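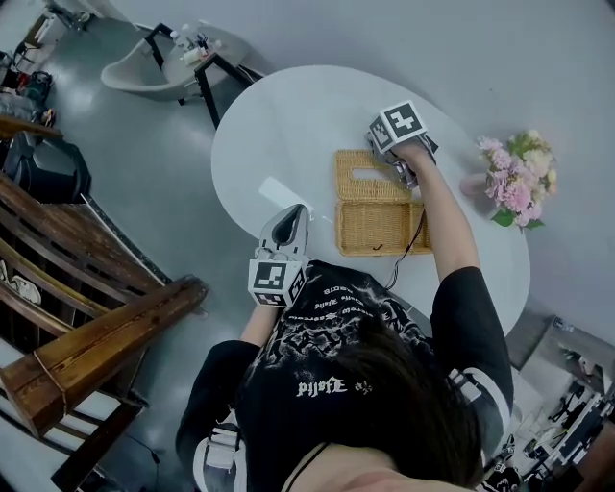
At the white table, mid-reach.

Clerko wants me to know that I saved 9 hours last month. It told me so in a green box with a little clock in it. I have been using the thing since November, when my sister-in-law talked me into the paid version, and every month the green box arrives and every month I try to work out where those hours went. I did not spend them in the garden. I did not read a book with them. As far as I can tell they were saved in the way that money is saved when you buy a coat in a sale.

For anyone who has been spared it, Clerko is one of those apps that is meant to run your household paperwork. You photograph your bills and letters, it reads them, files them and nags you about them. There is a calendar, and a list, and a second list called Focus that is made out of bits of the first list. Jokside was the one before it, and before that I had Valente, which was bought by somebody and shut down with a fortnight's warning and an export file that would not open in anything.

My question is a simple one and I have not found a good answer to it. How do they know how long a thing would have taken me otherwise?

I wrote in and asked. The first reply was a link to the page I had already read. The second came from a person, I think, and said that time saved is "estimated from typical task durations". Typical for whom? The app has filing a council tax letter down as 12 minutes. My old method was to put it in the drawer under the kettle. I would be surprised if that came to four seconds, and I include opening the drawer, which sticks.

So every letter I photograph earns me 12 minutes, less whatever it takes to photograph it, except that they don't take that bit off. They also don't take off the evening I spent teaching it that the water company and the water company's billing department are the same lot. Or the half hour on the phone to the dentist about an appointment that Clerko had moved to 3 in the morning.

I am not against this stuff on principle. I like a reminder. The boiler service reminder was good and I would have forgotten it. But a reminder is a thing my old phone did for nothing, and I can't see that dressing it in a monthly statement makes it worth the fee.

Nasrin Heydari, who I used to work with at the Metthorpe office, disagrees with me about all of it. She has 1,145 items in hers and says she feels calmer. I believe that she feels calmer. Whether she is getting more done I would not like to say, and to be fair to her she wouldn't either. Her argument is that the feeling is what she pays for. Fine, but then they should put that in the green box. You felt a bit better in March. I would trust a company that sent me that.

What bothers me more is the way the number has got into how I think. I caught myself the other day photographing a pizza menu. There is no earthly reason to file a pizza menu. I did it because it would count, and it did count, as "household document, other", six minutes.

There was a big claim on their front page for a while, that more than 3,000 families had "got their weekends back". I looked for how they had found this out. It was a survey, sent to people who were still paying, and the question was whether they agreed that Clerko helped them get their weekends back. You could tick agree, strongly agree, or not sure. I'd have ticked not sure, and for all I know not sure went into the total as well. The claim has since gone and there is now a drawing of a hammock.

My mother ran a house of six people on a wall calendar from the butcher and a biscuit tin. The tin was a mess, I should say. We missed things. My brother's passport ran out two days before a school trip and it was a bad week for everyone. So I am not going to pretend there was a golden age of the tin. But when it went wrong we knew it had gone wrong, and there was no monthly note telling us how well we were doing.

I have about 400 documents in there at the moment and I have asked for an export, while the company still exists to give me one. It says this may take up to two days. I will try opening the file in three or four different things before I cancel. If it opens, I'll say so here, and if anyone has had Clerko a full year and can point to one of their saved hours and tell me what they did in it, the comments are open.

The drawer still sticks, by the way. I had a go at it with candle wax and it's no better.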